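Treltdale 机器人社秋季仿真项目工作记录(一)

发布于2026年9月25日 分类:社团工作 / 仿真组

本学期,Treltdale 机器人社仿真组承担校内课题“室内场景下的机械臂操作”的前期准备工作。课题计划于10月进入阶段评审。为便于组内成员查阅,也为向关心本社工作的师生说明进展,笔者将近期工作情况整理如下。文中意见仅代表笔者个人,不代表指导教师及社团的正式结论。

一、项目背景

本社以往的训练以实体小车和循迹任务为主,机械臂方向起步较晚。上学年末,经社内讨论,决定先在仿真环境中完成场景搭建、参数校核和基础动作编排,待流程稳定后再申请使用实验室设备。仿真平台采用社内沿用的 Wevum,任务管理与数据归档使用 Gekuvon,二者均由往届成员搭建,文档保存在社团服务器的公共目录下。

课题要求在一间带有日常家具的房间内,由固定安装的机械臂完成取放类任务。相较于空白桌面,此类场景对底座位置、遮挡关系和光照设置的要求更高,也更容易暴露建模中的疏漏。组内据此将工作分为场景、控制、数据三个部分,每部分设专人负责,每次例会须提交书面进度。

二、场景搭建与底座安装

场景组完成了室内主场景的第一版。机械臂命名为 Azimi,外观统一采用浅蓝色,底座固定在一只低矮的木纹柜体上。柜体之后布置沙发,右侧靠墙处放置一辆白色踏板车,左侧另有小边桌与盆栽。墙面和地面材质暂用平台自带资源,待评审后再作调整。

底座位置先后讨论过三种方案。第一种将底座直接落在地面,工作空间偏低,与课题任务不符;第二种置于沙发一侧,连杆在若干姿态下与靠背发生干涉;最终采用柜顶方案。柜顶高度适中,前方地面开阔,后续增设操作物体时无须移动现有家具。

安装过程中有两点需要组内成员注意。其一,柜体的碰撞模型须与外观模型保持一致。初版碰撞体较外观略高,底座加载后存在细微的悬空,从远处不易察觉,但在力矩记录中会表现为持续的小幅波动。其二,底座坐标系的朝向应以柜体正面为准,不得以房间坐标系代替,否则更换房间后全部动作序列都需要重新标定。

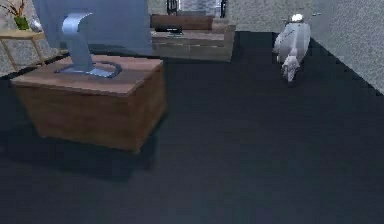 三、参数校核与试运行

控制组在上述场景中进行了首轮试运行,共执行关节空间动作2170次,其中因自碰撞检测触发而中止的有62次。经逐条核对,中止记录集中出现在肘部大幅弯曲、同时腕部反向旋转的姿态组合中。控制组已相应收紧关节限位,并在动作编排脚本中增加了预检步骤。限位修改后的复测尚未完成,结果将在下一篇记录中说明。

仿真步长的设置也曾引起较多讨论。部分成员主张缩短步长以提高接触计算的精度,另一部分成员则认为现有计算资源难以承受。组内最终议定:自由空间运动沿用默认步长,进入接触阶段后再行切换,切换条件写入配置文件,由控制组统一维护。任何成员不得在个人分支中自行更改后直接提交数据。此前曾有一批数据因步长不一致而全部作废,重新生成耗去了两个晚上,望引以为戒。

渲染质量方面,现阶段采用较低分辨率。墙角与柜体边缘的锯齿较为明显,组内对此已有共识,暂不处理。课题考查的重点在于操作流程,画面细节留待数据格式确定之后再议。

四、室外建筑与视点检查

除室内部分外,场景文件还包含室外建筑模型。建筑外墙采用灰色方格饰面,上设窗洞,天空使用单一的淡蓝色背景。此部分虽不参与操作任务,但仍须列入检查范围:外部模型的法线方向、贴图拼接和层级关系如有差错,往往会在切换视点时影响整个文件的加载。

检查工作按照固定流程进行。成员依次载入各视点,核对视点名称、位置与姿态参数,再将画面与登记表逐项比对。姿态参数须特别核对翻滚角一项。建筑在上、天空在下的画面,应在登记表备注栏中如实填写“倒置”,不得自行旋转图像后归档。原始输出与登记内容保持一致,是后续排查问题的前提。

对于外墙贴图,检查人员应留意以下情况:方格接缝是否连续,窗框与墙面交接处是否存在空隙,墙体下缘是否出现错位,墙面上有无孤立的亮点或亮线。发现上述情况时,先行记录,不作即时修改,待场景组统一判断属于模型问题或渲染问题后再行处理。
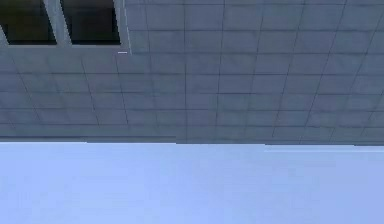

五、数据整理与归档

数据组现已完成736组记录的初步整理,每组包括关节状态、末端位姿和对应画面。归档时须遵守以下约定:

文件命名由任务代号、场景版本与流水号组成,不使用中文,不留空格。

室内与室外视点分别存放,不得混入同一目录。

凡触发中止的记录一律保留,在状态字段中注明原因。

登记表由填写人与复核人分别确认,缺少任何一方确认的记录不进入正式数据集。

目前登记表中仍有20条记录缺少复核,请相关成员尽快补齐。逾期未补的记录将移入待定目录,由数据组另行通知。

六、存在的问题

从近期工作来看,组内仍有若干不足。各部分的进度衔接不够紧密,场景版本更新后,控制组有时未能及时获知,仍在旧版文件上运行。部分成员的实验记录过于简略,仅写“运行正常”四字,未注明场景版本和参数设置,后来者无从复现。新成员对 Wevum 的坐标约定尚不熟悉,建议在独立操作之前先通读公共目录中的入门文档,并完成其中的底座安装练习。

笔者本人也负有责任。场景首版发布时,笔者未同步更新版本说明,致使两名成员重复了相同的校核工作。版本说明现已补充完整,今后将与场景文件同时提交。

七、下一步安排

10月评审之前,仿真组拟完成以下工作:补齐限位修改后的复测数据;在柜体前方的地面区域增设操作物体,并编排首批取放动作;汇总室外模型的检查意见,提交场景组处理;完成评审报告初稿,送指导教师审阅。

有意参加仿真组工作的同学,可在社团例会后与各部分负责人联系。参加者须具备基本的编程能力,机械臂方面的经验不作要求。入门文档和 Gekuvon 账号的申请方式,见社团公共目录中的说明文件。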